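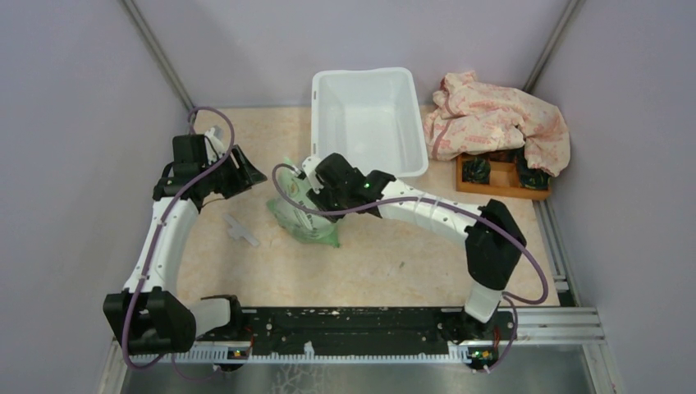 # Ata da reunião de acompanhamento: manipulação bimanual de objetos deformáveis

**Data:** quarta-feira, 22 de julho de 2020
**Presentes:** Thaddäus Auer, Mimoza Shehu, equipe da bancada
**Redação:** Mimoza Shehu

## 1. Ata anterior

Aprovada sem alterações.

## 2. Método de coleta

Thaddäus apresentou o protocolo em uso na bancada Nalleo, com os dois braços no mesmo trilho. Cada episódio é gravado por teleoperação e termina quando o operador solta o objeto ou quando se esgotam 90 segundos. Episódios que passam do limite ficam no conjunto, marcados como incompletos.

O saco plástico verde translúcido continua sendo o objeto mais difícil. A garra direita chega a ele por cima e, com o saco amassado, a política às vezes fecha os dedos sobre uma dobra e às vezes só pressiona o material contra o piso. A câmera fixa não distingue bem os dois casos. Mimoza propôs anotar o contato à mão, quadro a quadro, nos episódios de validação. Aceito.

## 3. Resultados parciais

- Política Rikel, treinada só com objetos rígidos: 2 acertos em 13 tentativas com o saco.
- Política Yao, treinada com rígidos e deformáveis: avaliação ainda não concluída. Thaddäus pediu que não se circule número parcial.
- Peça branca ramificada: sem falhas de preensão registradas, mas com erro de orientação ao soltar. Fica fora da tabela principal.

Discutiu-se se o tecido estampado sobre a bandeja de madeira atrapalha a segmentação das plantas. Não houve acordo. Mimoza acha que o problema é de rótulo; Thaddäus quer repetir a série sem o tecido antes de mexer nos rótulos.

## 4. Cena de teste

Mantidos o piso marmorizado e as paredes claras. A posição inicial do recipiente branco, junto à parede do fundo, passa a ser registrada no início de cada série.

## 5. Encaminhamentos

- Mimoza: guia de anotação de contato.
- Thaddäus: série sem tecido e avaliação completa da Yao.
- Thaddäus: conferir a folga do cabo roxo do braço direito no fim de curso.
- Envio do relatório à Sukcombe: adiado para outubro.

Próxima reunião a marcar por e-mail, depois da série sem tecido.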